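Play Session Assistant, Sopacua Learning Room

Rullside Family Center
Part-time, starting in May
Apply to: Kazue Chiba, Room Coordinator

Sopacua is the sorting and matching room on the second floor of the Rullside Family Center. Children aged three to six come in with a parent or grandparent, sit down at a table, and work with cups, cubes, lids, pegs and trays. Sessions run for 45 minutes. We are looking for one assistant to set out the tables, help families during sessions and put everything back in order afterward.

The post is four mornings a week, 8:30 a.m. to 12:30 p.m. We do not run during school vacations, and those weeks are unpaid.

What you will do

Set out the tables before the first session, using the cards kept in the blue binder. Each card lists the pieces for one activity and where they start. Most activities use only a few pieces. Color sorting, which is the one families ask for most, needs a cup of each color and the matching cubes, mixed up in front of the child. 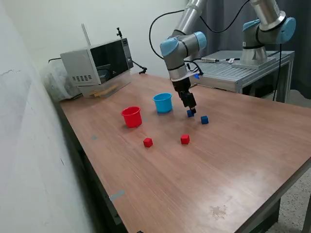
Color sorting: red and blue cups, two cubes of each color.

Sit with families who are new to the room and show them how an activity goes. Usually this means doing it once, slowly, and then letting the child take over. Some children sort by color right away. Others stack the cubes, or put all of them in one cup and tip them out again. Both are fine and you should not correct them.

Wash the cups and wipe down the cubes at the end of the morning. Check the pieces against the cards and tell the coordinator if anything is missing or cracked. We own 541 loose pieces at last count, and they do travel – under radiators, into coat pockets, down to the lobby.

Keep the supply shelf in order and write down what is running low. Isamu Morikawa places the orders once a month.

What we are looking for

You should be comfortable with small children and with the adults who bring them. Experience in a preschool, library or after-school program is useful but not required. You need to be able to kneel, sit at a low table and lift boxes up to 25 pounds. A second language is welcome.

A background check is required before the first shift. The center pays for it.

Training

You will spend your first two weeks alongside Miyuki Tsuchiya, who has the job now and is moving to the toddler room. She will go through the binder with you and hand over the keys. After that you will work with one other assistant in each session.

How to apply

Send a resume and a short letter to Kazue Chiba at the center's front desk, or leave them in the Sopacua mailbox by the stairs. Please say which mornings you can work and when you could start. Roughly 100 words is enough for the letter. If you have worked with children before, give the name of one person we can call.

We will ask shortlisted applicants to come in for an interview and then sit in on one session. Wakana Imai will contact you to arrange a time.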